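Handout 4: Where the numbers come from, and what happens to them before the arm moves
Alcides Trindade, January 2021

Okay, so last time we left things with a policy that looked great in the loss plot and did something embarrassing on the table. A few of you asked me in the hallway why I didn't seem surprised. I've been looking at loss plots for a long time! They tell you how well you're copying the recordings. They don't tell you much about whether the plug goes in.

Today is all software. We'll go through the loop that runs while two arms are working at the same bench, and we'll pay special attention to timing, which is where most of your July project reports fell over (sorry, but they did).

The control stack we use in class is called Promus. It has a fast part and a slow part. The fast part talks to the joints every few milliseconds and doesn't know anything about tasks. It gets a target, it moves toward the target, it complains if the target is silly. The slow part is your policy. It looks at the cameras and the joint angles and puts out a short chunk of future targets, 48 steps at a time in the default config. Between the two sits a buffer, and I want you to love that buffer, or at least draw it on paper before you touch any code.

Say your policy needs a while to think. During that time the arm keeps eating steps from the old chunk. When the new chunk arrives, its first few steps are already stale, so you throw those away and start from the one that matches the clock right now. If you forget and start from step zero, the arm jumps backward a little each time. People see the twitching and go off to tune gains for a whole afternoon. Please check the timestamps first.

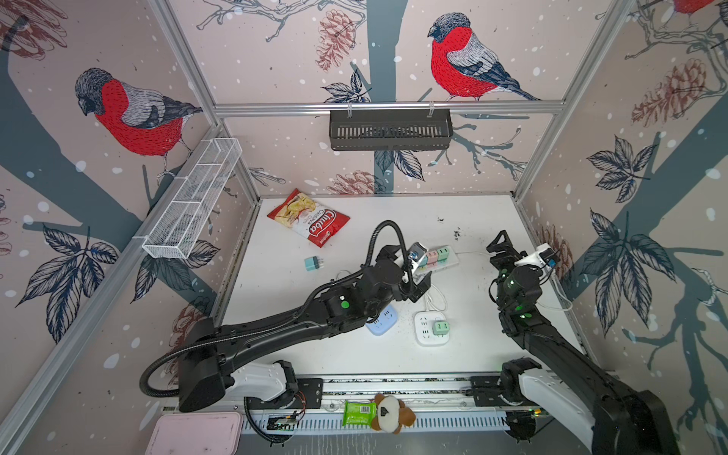
The other thing about chunks is the seam between them. Even with the clocks lined up, the old chunk and the new one won't agree exactly, and a hard switch gives you a small kick at the joints. Flament, the smoothing library I put on the class drive, blends the overlap for you. Four steps of overlap is a decent place to start. Go much longer and the arm gets lazy right when you want it to react — you'll notice it most in the last little bit before contact.

With two arms, you have one more choice to make. You can run one policy that outputs targets for both, or two policies that each mind their own side. I like one policy for anything where the arms might share space. Two separate ones can work fine, but then something else has to check for collisions, and that something has to run in the fast part. Don't put it in Python next to your plotting code. I have done this. It was a long evening.

On to the data side. Lins is our recorder, and it writes every stream with its own timestamp: overhead camera, wrist cameras, joints, gripper opening. It does not line them up for you! The joints come in much faster than the images, so for each image you pick the joint reading closest in time and keep the gap as an extra column. If the gap is ever bigger than one camera period, drop the sample. Our plug set has 800 episodes, and when I ran this check the first time, a bad cable had quietly spoiled a whole batch of them.

Please also look at your episodes with your own eyes. Skitari, the viewer, lets you scrub through the cameras with the gripper signal underneath. Find the moment the gripper closes in the signal and see if the fingers close in the video at the same spot. If they're off by a few images, every grasp you train on is teaching the wrong moment — and no amount of training will fix that. One group ran 4000 extra training steps on a set like this and got a very confident arm that closed on air.

For the exercise, take the short log on the drive, plot the gap column, then write the stale-step rule yourself in the empty function in buffer.py. Run it with the fake delay switched on. Send me the plot of joint targets before and after, and a couple of sentences on what changed. Handwritten is fine.

Next time we'll do camera calibration, so bring the printed board from the first week.

4 comments
48 shares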